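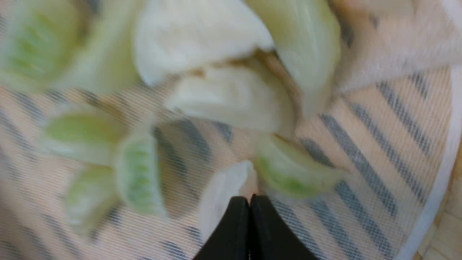 Avberg Fine Mesh Drying Screen

The Avberg screen is a flat mesh for drying or draining cut vegetables at home and in small kitchens. The netting is fine and tightly woven, so also small pieces of cabbage or onion stay on top and do not fall through. You can lay it over a tray, a rack or a clean towel.

How to use

Cut the vegetables in pieces of similar thickness. Spread them in one layer and leave a little space between them, so the air can pass. Turn the thicker pieces once, after some hours. Juicy vegetables need more time than leafy ones.

Details

Size: 43 x 34 cm
Maximum load: 400 g of fresh vegetables
Pack: 10 screens
Color of mesh may differ a little from one delivery to the next.

Care

Wash by hand in warm water with a soft brush. Please do not use metal sponges, they pull the threads. Dry the screen flat before you store it. It should not be put in the oven.

Customer comment

"I use it for cabbage and for onion, and both come off easily. I only wish there was a bigger size for July, when the garden gives too much." Rasa Butkienė

Orders and questions

The screen is sold by Litico. For single screens or larger quantities please write to Rizwan Sial in our sales office.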